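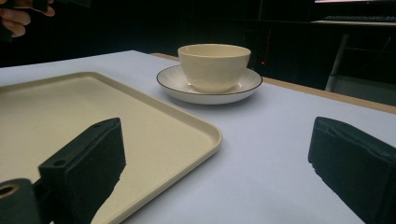
Looking After Paintings and Brushes at Home

Tuesday, January 7, 2020
By Nathalie Leemans

14 shares
2 comments

Dusting a painting
Take the picture off the wall and lean it on a padded chair, facing you. Use a wide, soft, dry brush and work from the top down. Don't use a cloth on oils or acrylics, as the threads catch on raised paint. If anything is flaking, stop and leave it for a conservator. No water, no bread, no cut potato, whatever your aunt did.

Watercolors behind glass
Spray the cleaner on the cloth, never on the glass. Liquid runs down under the frame and wicks into the mat. I lost the bottom corner of a harbor view by Goossens that way, a small one I bought from his studio in July.

Where to hang
Keep pictures off the wall above a radiator and out of bathrooms. An outside wall is fine if you put a cork bumper on each lower corner so that air can move behind. Direct sun is bad for everything and worst for works on paper.

Hanging without guesswork
For anything wider than 26 inches use 2 hooks, set well apart. The picture stays level and each hook carries less. Tape a paper template to the wall first and leave it up for a day before you drill.

Oil brushes
Wipe off as much paint as you can on newspaper before the brush goes near solvent. Then rinse, wipe again, and wash with plain bar soap in lukewarm water until the lather stays white. Expect 3 rounds for dark blue. Reshape the hairs with your fingers and dry the brush flat. Standing it on its handle lets water run into the ferrule, and the glue goes.

Stiff acrylic brushes can sometimes be saved with an overnight soak in brush cleaner. Hog bristle comes back better than sable.

Sanding a panel
Finish gesso with 300 grit, dry, with a mask on. Vacuum the panel — don't blow on it.

Rags
Linseed oil rags can catch fire on their own if they are left in a heap. Lay them out singly outdoors until they are stiff, or keep them under water in a metal can with a lid.

Comments (2)

Parveen Abeysekara
Does the soap method work on synthetic brushes too? Mine have hooked at the tips.

Nathalie Leemans
Yes, same soap. The hooks won't come out though. I keep those for underpainting.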